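Fovley Hanging Dryer Caddy

Home > Bathroom > Storage > Caddies and Hooks

Product code: 1649
Colours: chalk, slate, a green we call Pereyra after the paint tin it came out of
Dispatch: within 3 working days

Every bathroom has a drawer that won't shut. Open it (one hand flat on the contents, the other on the handle) and you will find a hair dryer, a set of tongs, a travel plug from a holiday you didn't enjoy much and a flex that has somehow tied itself to all of them. The Fovley caddy gets the big things out of the drawer and on to the wall or the inside of a cupboard door. The travel plug is your own affair.

It is a folded steel holder with one wide ring for a dryer, 2 narrow slots for tongs or straighteners and a peg underneath for the flex. The peg is the part we argued over. Our first version, the Dillia, had a small hook, and customers wrote in to say that it held the flex beautifully until they touched it. The new one is longer, with a turned-up end, and takes a full-length flex in loose loops.
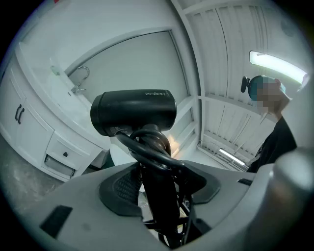
Black ZEABO hair dryer with the cord looped round its handle.

Winding the flex round the handle is how most of us were brought up, and it does keep things together on the way to the drawer. Tight turns are hard on a flex though, mostly at the point where it goes into the handle. Big lazy loops over the peg are kinder and take less time, leaving you free to look for the hairbrush.

Will my dryer fit?

The ring is 60 mm across on the inside. Measure your dryer's handle at its fattest point, including any buttons that stick out. If it comes in under that, you're fine. Folding travel dryers go in either way up. Dryers with a large diffuser need the diffuser taken off first, and we have no good suggestion for where you should put it.

Fitting

Screws and plugs are in the box. There is also a pair of sticky pads for tiles, which want a clean, dry surface and a night to themselves before you hang anything. Don't use the pads on wallpaper unless you were tired of the wallpaper. Keep the caddy well away from the bath, basin and shower, and let tongs cool before they go in the slots.

Care

Wipe with a damp cloth. Hairspray comes off with warm soapy water and some patience.

Goes well with

Grumik over-door rail
Fovley brush pot, tall
Spare sticky pads, pack of 2

Returns

Send it back unused by the date on your delivery note. We'd rather have the screws as well, please.

Page updated 2020-03-28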